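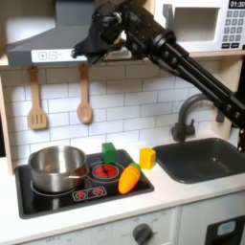
Adelino Veloso

Does a Range Hood Clear the Air? A Look at Kitchen Smoke in Shared Student Housing
Term project, Household Science. Handed in 21 Jun 2022

1. Why I picked this

The housing office at Tellthorpe puts a sheet on every kitchen door telling us to "always run the hood while frying." I lived with that sheet for a year and never saw any sign that it was based on anything. The hoods in our building are the kind with a charcoal filter that blow the air straight back into the room. My question was simple: does running one of these make a difference you can measure, or is it just noise?

I went in thinking it was mostly noise. I'm saying so up front so the reader can judge whether that got into the results.

2. What other people say

The handout from our course says that a hood vented to the outside removes a good share of fine particles, and that a recirculating one removes much less. Fine. But sales pages use the word "hood" for both, and the numbers they quote never say which burner was used, how high the hood hung or how old the filter was. Heike Hinrichs, who taught the spring section, told me to treat any figure without a test method as advertising. I have tried to do that, and it left me with very little to cite.

3. Method

I borrowed a Gestska particle meter from the department and set it on the counter 90 cm from the stove. Each run was the same: one pan, one spoon of sunflower oil, sliced onions, 300 seconds on medium-high. Then I turned off the burner and kept reading for 900 seconds. Windows and door stayed closed. I did runs with the hood off, on low and on high, and repeated all of them with a window open and the hood off.
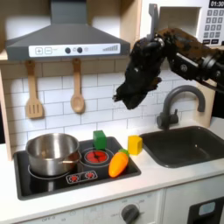

Figure 2. Range hood and faucet in a toy kitchen.

Jörg Rieger cooked on half of the evenings so that it wasn't always my hand on the pan. His onions came out browner than mine, and his readings were higher too. That alone should make anyone careful about the rest of this report.

4. Results

With the hood on low I could not tell the readings apart from the hood-off runs. On high, the peak was a little lower, but the spread between two runs on the same setting was nearly as big as the drop. An open window beat everything. The level fell back to where it started before the reading time was up, and in the closed-window runs it never did.

The filter is the obvious weak point. There was no record of when ours had been changed. The building manager said October, but did not say which year. A new filter might do better on smell, though I doubt it does much for fine particles, and I had no spare to test.

I also asked people on my floor whether they thought the hood helped. Most said yes. When I asked how they knew, the answer was usually that they could hear it. Wolfram Oltmanns said he turns it on for the light.

5. The wall behind the stove

A side question was where the grease goes. I wiped a patch of wall behind the stove with a white cloth after each evening and compared the cloths by eye. This is a weak method - I would not defend it very hard. The cloths from the hood-on evenings looked the same to me as the others. 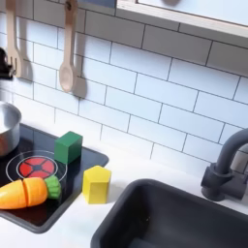 6. Problems with this study

One kitchen, one hood, one meter. The meter was last checked by someone before me and I took its word for it. I knew which setting was running while I wrote down the readings, so the cloth comparison in particular is open to wishful thinking. The weather changed between evenings and I did not record humidity.

7. What I would tell the housing office

Take the sheet down or change it to say "open a window." If they want to keep the hoods, they should write the filter date on them. I would also like to see the same runs repeated in the newer block, where the hoods vent outside, before anyone spends money on replacements. I asked for access and was still waiting for an answer when this was due.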